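Robotics Research Notes | Grippers and Manipulation
Sunday, July 25, 2021
By Elif Naz Türkmen and Hryhorii Zakharchenko

4.2 Comparing fingers on the door knob task

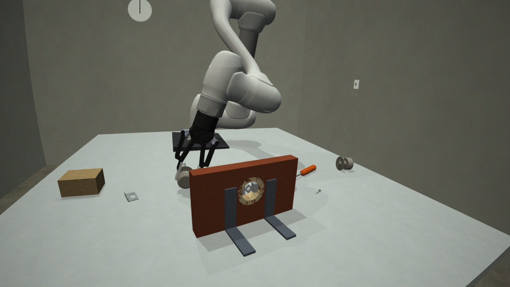
Figure 2. Simulated door knob task with the two-finger linkage gripper at the near knob assembly. L-shaped brackets hold the board upright.

We ran both grippers, the Brudness linkage model and the Karabulut parallel jaw, through the same simulated task with the same arm and controller. Only the fingers changed. Each gripper got 2952 trials, and the start pose of the knob was shifted a little every time.

The behaviour we saw was a real treat to study. The linkage fingers curl as they close, so they tend to pull a round knob in toward the palm — a lovely effect when the approach is a bit off centre. The parallel jaw was quicker to close but lost its hold more often on the rounded face. Lowering the closing speed in the controller helped it in 47 of the trials it had first failed.

Small parts were harder for both. Picking up the screw is treated in Section 4.3.

Recent items
Wrist cameras at Vunddale: first results
Jaltbridge controller tuning, June update
Aslı Tekin on fingertip wear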